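## Section 2: Plan your spending before you order anything

I wrote this part after my first order, when I'd already bought the wrong things, so please read it with the catalog closed. The Giltix gripper is the fun purchase and it's the one everybody looks at first. The parts it works on need a budget line too!

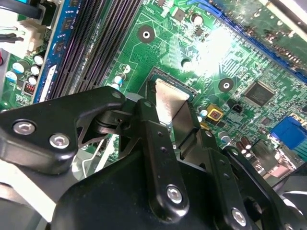 **Written by the Giltix bench lead**
*Set-up and purchasing, revised 22 October 2021*

1. Write down the one job you want done first. Mine was chip handling at the CPU socket, and every price I asked for came back to that.
2. Measure how much room the fingers have. Memory slots, capacitors and connectors all crowd in near a socket, and I'd check the clearance on your own board with a ruler before you pick a finger length.
3. Ask Clodell for a quote on the gripper and the wrist camera together. My quote was $1,000 lower as a bundle (I nearly missed that, it was on page 2).
4. Add one spare finger set. Ours is part 206 and it ships separately.
5. Put in a line for practice boards. Old ones are fine – buy them used and buy more than feels sensible.

> **Note:** Karras sells the hex screws in bags of 133. One bag has kept me going for ages, so don't let anyone talk you into the big box.

> **Caution:** Don't practice on a board you still need. Socket contacts bend easily and I've never straightened one well enough to trust it.

### 2.1 Fixture or real board?

You'll want both in the end, but you can split the cost. I'd start with a large panel that has a raised socket frame on it, get your approach angles settled there, and leave the crowded boards for the second round of spending.

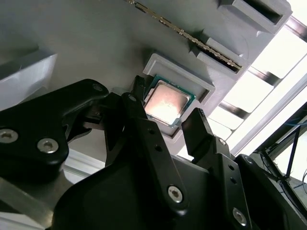 *Fig. 2-2. Fingers at the chip, raised socket frame on the gray panel.*

1. Price the panel and the socket frame as separate items, so you can replace the frame alone.
2. Budget for window blinds if your bench faces the light. Shiny heat spreaders throw glare back at a wrist camera, and blinds cost far less than a fancier lens.
3. Leave some money for cable ties and clips. I know, I know – but I forgot them twice.
4. Get the Orkik service plan price in writing before December, when their new rate sheet comes out.

> **Note:** If the total scares you, drop the service plan first and keep the spare fingers.

Once you have all your quotes, copy them into the worksheet in Section 3.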